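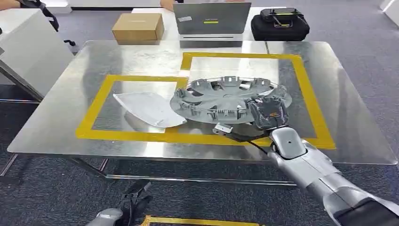

## Comparing two grippers for handling car trim parts

Project report, February. Group members: Laine Kairys, Ji-hoon Yoo and Azra Stoyanova. Supervisor: Veronica Dobre.

### What we set out to do

When we first sat down with Veronica to choose a topic, all three of us wanted to do something with real parts, and car trim seemed a lovely place to start. It is light, it is awkwardly curved, and very little of it offers a flat side to hold. We settled on wheel hub caps and mirror covers, and on one fairly modest question: which of the two grippers available to us, the Damum and the Saritz, is better at taking hold of a part by its rim and moving it from one taped zone to the other?

The Damum has slim fingers that can slide under an edge. The Saritz has broader, padded ones and closes with more force. Both were driven by the same controller, a Mider, so that any difference we found would come from the grippers (or from us, as we shall admit further on).

### How we ran the trials

We marked the zones with yellow tape and let them overlap slightly, as the longer moves were putting the arm close to its limit. Each gripper had 50 attempts with the hub cap and the same number with the mirror cover. An attempt counted as a success if the part was lifted clear of the table and set down in the other zone without being dropped or nudged by hand. Azra kept the tally, Ji-hoon drove the arm, and Laine reset the parts and did a good deal of patient fetching.

Closing speed turned out to matter far more than we had guessed. At full speed the fingers simply pushed the hub cap away across the steel, so we spent the better part of an afternoon on that one setting alone and ended up at 85 per cent for the Damum, a little slower for the Saritz.
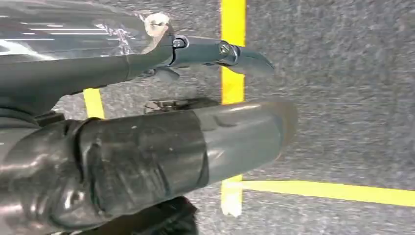
We also learnt to be fussy about the wrist angle. A few degrees too steep and the finger tip meets the table before it reaches the rim - a horrid scraping noise, and an attempt wasted. Jerome Policarpio, who ran the same course last year, kindly lent us his notes on approach angles, and they saved us a great deal of time.

### What we found

With the hub cap, the Damum managed 41 out of 50 and the Saritz 29. The slim finger could get beneath the rim, while the padded ones tended to catch on the clips and tip the whole thing up. With the mirror cover it went the other way: the Saritz managed 38 and the Damum only 24, mostly through the glossy shell slipping out sideways during the lift.

We were a little disappointed not to have one clear winner, but Veronica pointed out that a split result is still a result, and we have come round to her view!

### What we would do differently

Ji-hoon became noticeably better at driving the arm as the days went on, and we ran all the Damum attempts first, which gave the Saritz an unfair advantage. We ought to have mixed the order. We would also like to try the softer finger pads from Nam, and to record the closing force for every attempt so that we can say more about why the mirror cover slips.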